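Search this site Search Go
Filed under: Student Work > Media and Publishing > Reports

Does a Shared Publishing System Save a Small Newsroom Anything?
Melati Pasaribu
Project report, 2018-01-04

The Gorbridge group told its local papers that moving to Tarkberg, one publishing system for all titles, would free reporters from "fighting the software." I wanted to see whether that held up at the Bilton paper, which switched in November.

I had three sources: the group's own launch notes, the paper's story log, and talks with 11 members of staff. The log covers 676 stories before the switch and 2,345 after it. That gap looks impressive until you see that Tarkberg counts every wire item and every re-post as a story. The old system did not. I sorted a sample of 80 entries by hand and found that most of the "growth" was copy written somewhere else.

Staff were less excited than the launch notes. Two editors liked the photo tool. A sports reporter said headlines were quicker to fix on a phone. The rest described the same steps in a different order, plus a new form for tags that few of them fill in properly. The group claims pages load faster, but it gave me no figures for the old site, so I can't say if that is true. 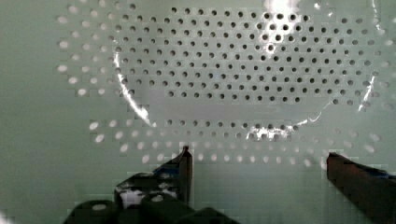

Fig. 1. Round holes in staggered rows on a pale gray-green surface.

Cost is the weakest part of the group's case. Rahman, the firm that built Tarkberg, charges by title, and the contract is private. I was told it was "competitive." Without a number, that word means very little.

My sample is small and one paper is not a group. I also talked to people soon after the change, when complaints tend to be loudest. Even so, I would not repeat the claim about freed-up reporters in print. A second count next year, with wire copy taken out, would be a fairer test.

Related reports
Who Reads the Comments Page?
Paywalls at Three Weekly Papers
Print Deadlines After the Plant Closed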